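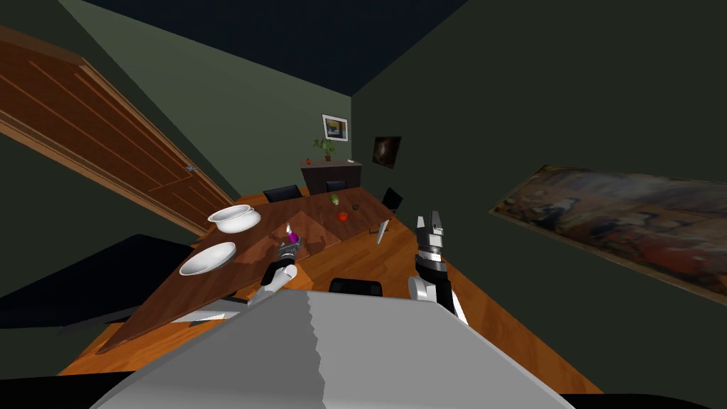 Forum > Simulation > Arms and Grippers > Two-finger grippers

Comparing two gripper models in the dining room sim, small capped object keeps slipping

Selorm Asante
Posted 3/16/24

I'm trying to choose between two gripper models for a two-arm robot in simulation before we order hardware. One is the Flestumico parallel gripper, the other is the Vistulura. The task is simple table work: pick up a small purple object with a white cap, move it over toward the white dishes, put it down. Same room, same table, same controller for both. The view is from the robot's own camera, which is mounted with a roll, so the room looks tilted.

I have run 171 trials so far, split between the two models. The Vistulura holds the object fine once it has closed on it. The Flestumico closes, lifts, and then the object creeps down between the fingers until it drops. It doesn't happen every time, but often enough that I can't call it noise.

Things I already tried:

- raised the grip force limit in the controller
- slowed down the lift
- moved the grasp point closer to the middle of the object
- swapped the grippers between the left and right arm

Swapping arms made no difference, so I don't think it is the arm. Raising the force made it worse. The object shakes and then pops out. With the force low it just slides.

Is this a bad gripper model, or is it my contact settings? I would rather not rule out the Flestumico over a bad file. It is the cheaper one and the fingers are easier to replace.

For reference, this is the layout with the object lying on the table and both grippers open. The cucumber and the tomato farther back are there for a later test and neither gripper has to touch them in this one. 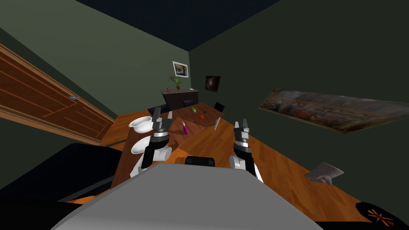 Milagros Apaza
Check the contact settings before you blame the gripper. Creep at low force and popping out at high force usually go together, and it is nearly always the solver. I had the same thing last September with a Yazıcı gripper file. What fixed it for me:

1. Cut the physics time step in half. Leave the control rate where it is.
2. Open both gripper files and compare the friction on the finger pads. They are often written by different people and the values don't match. Mine had torsional friction set to zero on one of them.
3. Look at the collision shape of the fingertips. If one model uses a full mesh and the other uses boxes, you aren't comparing grippers, you are comparing collision shapes. Put boxes on both.
4. Put the force back to where you started and run again.

Also check the mass of the object. A lot of small household items come in with a default mass that is far too high for their size.

If the two still differ after that, then you have a real result. I would log the slip distance for each trial too. Counting only drops hides a lot.

gripfan_ollgate
Just use suction. We switched at Ollgate and never looked back.

Selorm Asante
Suction isn't an option, we need to handle the bowls and later some cloth.

Milagros, it was number 2 for the most part. The Flestumico file had no torsional friction at all, and its pads were a mesh. I changed both and halved the time step. In the next 11 trials it dropped the object once. There is still a little creep on long moves but I can live with it. I'll redo the whole set with matching pads before I compare anything, and log slip like you said.

Last updated by the poster after fix

Related items
Setting pad friction for two-finger grippers
Wrist camera or body camera for table tasks
Controller rate and physics rate, which to change first
Vistulura gripper won't close all the way
Importing Yazıcı gripper files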